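The Sheep Goes Last

By the second week of February we had all stopped calling it the arm and started calling it Giser, after the name somebody had written on the lab door.

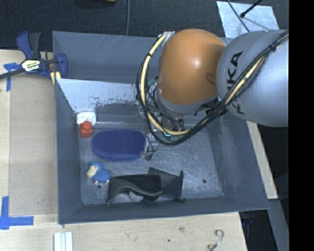 1. Tuesday, after school

I should say up front that I joined the Trakorberg picking club for the snacks. My roommate was going, there was supposed to be pizza, and I had a free evening. Nine weeks later I was the person lying on the floor at 9 p.m. with a flashlight in my teeth, looking for the end of an air hose. So be careful about pizza.

The job sounded like nothing. You get a metal bin with a bunch of stuff in it, and the arm has to take the stuff out, one thing at a time, and nobody touches anything. You start with up to 30 points and you lose some for every drop. We had a red block, a little white container with a label on it, a blue oval thing covered in dots that we all called the brush, a big black floppy mess that we called the bat, and the sheep.

The sheep was mine. I'd had it since I was six – blue wool, cream face, pink feet, a little cap of wool on its head like it was going out in the cold. We needed one more object, the rules said "irregular," and I reached into my backpack without thinking very hard. Then it was on the official list and I couldn't take it back.

"It's going to get squished," my roommate said.

"It's going to be fine," I said, and I went and read the page about grip force 4 times.

2. The order of things

Our captain had a theory that you go for the easy one first, to build confidence. I asked whose confidence, and she said ours, obviously, Giser didn't have any. So the block went first, then the container, and then we'd try the brush, and the bat after that if we had time. The sheep was last. That was my one demand, and I got it by agreeing to do the cable ties.

I am good at cable ties now! I didn't know a person could be. The bundle on that arm is as thick as my wrist and it wants to swing out and catch on things every time the big orange joint turns, so you loop it and tie it and run the whole motion slow and then you cut it all off and do it again. My mom asked on the phone what I was learning at college and I told her about slack. She was quiet for a while.

The brush was the one that got us. On the screen it was a nice clean oval, and the arm would go down as sweet as anything, and then the fingertip would touch the edge and the brush would scoot. Off it went across the bottom of the bin, every time. We got so we could hear it from the hallway, this little scrape, and then the captain saying a word.

3. Pickering

Pickering was the other team. They had matching shirts. They also had the lab on the nights we didn't, and they left it so clean that it felt like an insult.

One night I found a sticky note from them on our keyboard. It said: come at it from the side, not the top. And under that, in different handwriting: cute sheep.

I took it down before the captain could see, and then I felt bad and put it back up. She read it standing, with her coat on. She sat down and took her coat off and changed one line, and we ran it.

The fingertip came down low by the rim of the brush and touched it, and the brush stayed put. I was holding my breath and also somebody's sleeve.

"Again," the captain said, before it had even lifted.

We stayed until they turned the hall lights off. I still hadn't seen it go for the sheep. The finals at Zoltow were in 23 days, and I'd already looked up how to sew a foot back on.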